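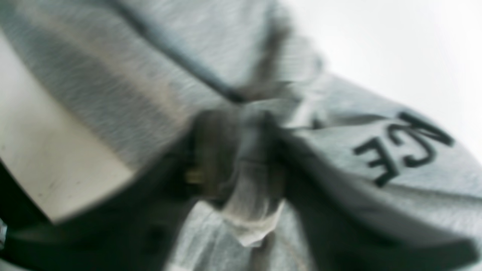

Tower clock inspection, Berthorpe town hall: checklist and comments

Print this page | E-mail this page

Inspector: Bernadette Renaud
Assisted by: Gareth Wainwright
Visit: May, start 9:15 a.m.

1. Access and ladders

Lower stairs, 37 steps – OK. Handrail firm.
Fixed ladder to clock room – OK. Top rung has surface rust. Wire brush and paint before winter.
Trapdoor stay – FAIL. The pin is missing and the door was being held open with a broom. Do not use the ladder alone until a new pin is fitted.
Lighting – OK. One bulb out over the landing, replaced during visit.

2. Lockout before work

Bell hammer pulled off and tied – yes.
Power to automatic winder off, key kept by inspector – yes.
Front desk told that the hour will not strike – yes, but they were told at 9:50 and had a call at 10:00. Tell them earlier.

3. Weights and lines

Going train line – OK. No broken strands.
Strike line – WATCH. Flattened where it crosses the second pulley. Measure again next visit.
Weight chute closed at the bottom – OK. The hatch screws are mixed sizes. It holds.
Sand box under weights – low. Top up.

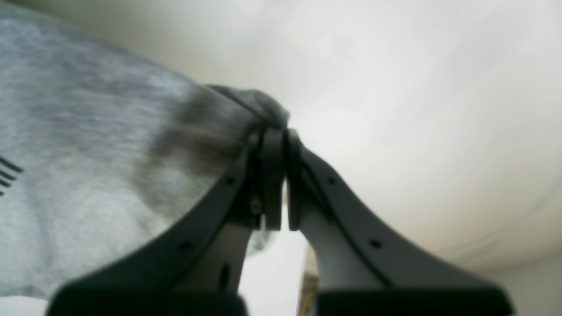
4. Movement

Guards over fly and winding gear – OK.
Oil – old oil wiped off the pivots, fresh Trudanum clock oil applied. None on the wheel teeth.
Pendulum suspension spring – OK, no cracks found.
Rate – the clock was 70 seconds slow against the radio signal. The last sheet says 100 seconds slow, so the change to the rating nut helped. Turned a further half turn.

5. Dials and hands

North, east and south dials – OK.
West dial – minute hand loose on its arbor and reads behind the other three. Tightened from inside. If it slips again it will need a visit from Joly with rope access.
Dial glass – one cracked pane, taped. Order under part number 671.

6. Leaving

Hammer released, winder power on, key returned, trapdoor shut. First strike heard at noon, correct count.

Action before next visit: trapdoor pin, sand, glass. The pin comes first.

B. Renaud

Related items
Misedside station clock: inspection sheet
Changing the clocks in spring and fall: steps for keyholders
How to check a public clock against the radio signal
Berthorpe bell frame: notes on bolts and timber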